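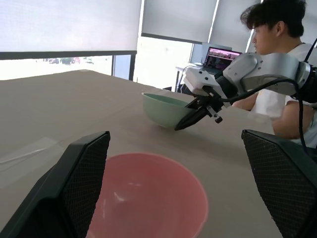
Ticket: second two-arm station, budget + open faults
Status: open, waiting on purchasing
Opened: Jun 18, 2020
Site: Drendurbridge
Queue: Gulby equipment planning

Need a decision on this before the Tevlow quote runs out. Putting the faults and the money in one ticket because last time they were in two and purchasing only read one.

Short version. Bowl stacking task runs on the station we have. Want a second station same layout. Before we pay for it I want the cable issue sorted, otherwise we're buying the same problem twice.

Fault 1, wrist cable snag. Loop on the left arm catches when the arm reaches for the far side of the table. Doesn't stop the run every time. Had 6 stops logged against it. Moved the clip one link down, better, not fixed. Stock cable is too long for how close we mount to the table.

Fault 2, right arm drops off the bus. Comes back after a power cycle. Swapped the connector, same thing. Swapped the port, havent seen it since but it's early so leaving this open.

Fault 3, finger pads. They wear. Not really a fault but there is no line for it in the budget and there should be.

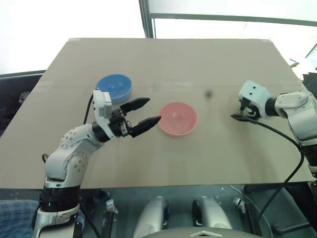 Yang

Update. Asked Tevlow about a shorter cable set. They do one, not on the standard list, you have to ask. Adds to lead time, they wouldn't say how much. Pushed, got "before October" and nothing firmer than that.

Numbers so far:

Gripper pair with wrist housings, 3,940
Short cable set plus spare connectors, 1,186
Finger pads, order 20, price still to come

Arms not in there, those come out of the other budget code. Don't add them here, it got double counted last time and took forever to unpick.

Table is not a purchase. Cardboard over the top has been ok for the bowls and it's cheap to replace when it gets marked up. If someone wants a proper mat put it in as a seperate request pls.

Same for bowls. Plain plastic, any kitchen shop, but get different colors. Blue, pink and green is what the task is set up with and I don't want to redo that for the second station.

Question from purchasing: can we buy one gripper and keep the other as a spare to share between stations. No. Both arms have to be up for the task, so one gripper down means the station is down. Sharing a spare is fine, but thats a fifth gripper on top of the two pairs, not instead of one.

Second question: can we skip the short cables and just tie the long ones back. Tried it. Tie held but the wrist wouldn't turn all the way and the arm faulted on the limit. Took it off again.
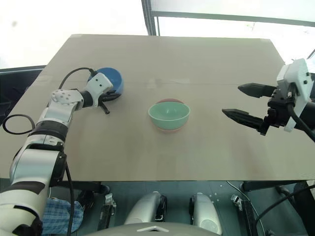 Also for the plan, floor space. Clamps need clear access under the front edge, so the second table can't go up against anything on that side. Measure before ordering. I had it drawn with a cabinet right there and had to redo the lot.

Blinds. Window side gets a lot of light and the cameras don't love it. If station two goes on the same wall then budget for darker blinds. No quote yet. If it goes on the inside wall, skip that line but we need another power drop, and facilities wants that request early.

To do:

purchasing - confirm gripper pair and short cables go on one PO, Tevlow charges shipping per order
purchasing - chase pad price
me - keep watching fault 2, if it drops again on the new port I'll ask for a warranty swap and that changes the spares count
planning - pick a wall

Not closing fault 1 until the short set is on and we have a clean run of the far reaches. Please don't close it from your side either, it got auto closed last time and I had to open a new ticket to get the history back.

If the quote lapses then order the cables on their own. We need those for station one whatever happens.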